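**Skilville, 12 September 2024** – The automation company Irbridge has finished the first part of a comparison between two types of robot hands. The work was done fully in simulation, and the results will decide which hand is bought for the test kitchen in Skilville.

The first candidate is a simple gripper with two flat fingers. The second is a black hand with several fingers and a thumb, mounted in a pair on two arms. Both types were given the same kitchen tasks, such as moving a small carton, opening a microwave and placing an object inside it. Each type made 600 attempts, with the same controller software, called Givaron, and the same overhead camera view.

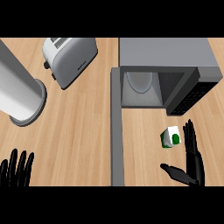
*The simulated kitchen counter from above, with both black hands, a small carton and the open microwave. Render: Irbridge*

According to the company, the simple gripper was faster on the carton task. It closed from two sides and needed very few corrections. The hand with fingers failed more often in the beginning, mostly when the thumb touched the carton too early and turned it. After the team changed the closing order of the fingers, failures on this task went down from 153 to 14 in a new series of the same length.

On the microwave door the result was different. The fingers could push the door from the inner side and follow its movement, while the flat gripper often slipped and had to start again.

Irbridge says that the simulation does not answer every question. Friction on a real carton is difficult to model, and the weight of the hand on the arm was simplified. The company also wants to compare a second camera position, at the wrist, as the door can hide small objects from some angles.

Tests with real hardware are planned for November. A short report with the settings of the controller will be shared with partners before that – the full data will stay inside the company for now.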